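Ristness Robotics Option, Unit 6: Pick and Place in a Real Kitchen
Handout by Emerson Camargo, February 19, 2021

Read this before the practical. You'll need your notes from Unit 5 on camera calibration, and your group's log sheet.

## What the task is

Each group writes a routine that moves objects from a plate into a bowl. The arm must pick up one object, carry it over the rim, release it and return to its start pose. A run is 10 attempts. Change nothing in the code during a run. If you need to alter something, finish the run, write down the score, and start a new one.

Groups are called Cao and Catton, as last term. Cao uses the worktop first.

## Setting up

The bowl goes on the chopping board and the plate goes on the near side. Leave the rest of the worktop as you find it. In the earlier units we worked on a bare bench, and most of your detection code assumes a plain background. It will need work. 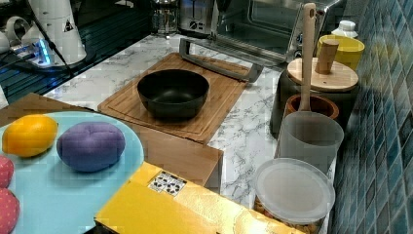

*Fig. 1. Worktop layout for the bowl task, with the plate at lower left.*

Three points about this layout:

- **The bowl is dark inside.** Depth readings on dark, matt surfaces can be patchy. Fit the rim and work out the centre from that. Don't take the centre from depth points inside the bowl.
- **The lemon is not the only yellow thing.** There is a yellow box at the front and a yellow cup at the back. A colour threshold alone will pick up all of them, so limit your search to the plate first.
- **The right-hand side is crowded.** A long wooden spatula stands upright among the containers there. Plan the carry so that the arm stays to the left of it, and add it to your collision model as a tall box.

## Grasping

Start with the lemon. It is firm and its outline is easy to find. Set the closing force to the value from Unit 5 and lower it if the skin marks.

The purple plush ball is soft, so the fingers will close further than the measured width suggests. Don't use finger position as your only test for a successful grasp. Lift by 3 cm, take another image and check whether the ball has left the plate.

Leave the two red objects until the others work. They are close to the edge of the plate, and a finger coming down on the rim will tip it. Approach from directly above.

## Recording

Use the Clumico log format. For each attempt write down the object, the planned grasp point, the result and the type of failure:

- M: missed the object
- D: dropped it during the carry
- R: hit the rim of the bowl
- S: stopped by the safety limit

Attempts stopped by hand count as S. Don't leave them out.

## To hand in

One report per group, no more than 32 lines of text plus the log. Say which failure was most common and what you changed between runs. The full assessment is in June and uses the same layout with different objects, so keep your code general where you can.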